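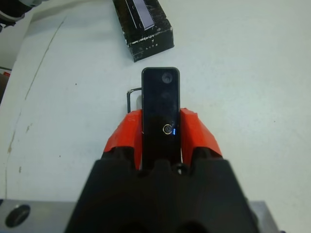
Our May swap night is back, and I couldn't be happier about it! Bring the gadgets that have been living in your kitchen drawer - old music players, spare chargers, the e-reader you replaced two winters ago - and trade them for something you'll use. A slim black thing with rounded corners and a little round lens near one end is exactly the sort of item that goes fast, so bring the cable too if you can find it.

Doors open at 7 at the Skeltent hall. Declan Hebden will be at the wiping table again, helping people clear their photos and accounts before anything changes hands (he did a wonderful job last time, and he's patient!). Ivan Mykhailiuk is bringing a box of memory cards, mostly 512 MB, free to anyone with an older camera.

Tables are $30 if you want a whole one to yourself. Sharing is free - just write to Keith Whitlock and he'll pair you up.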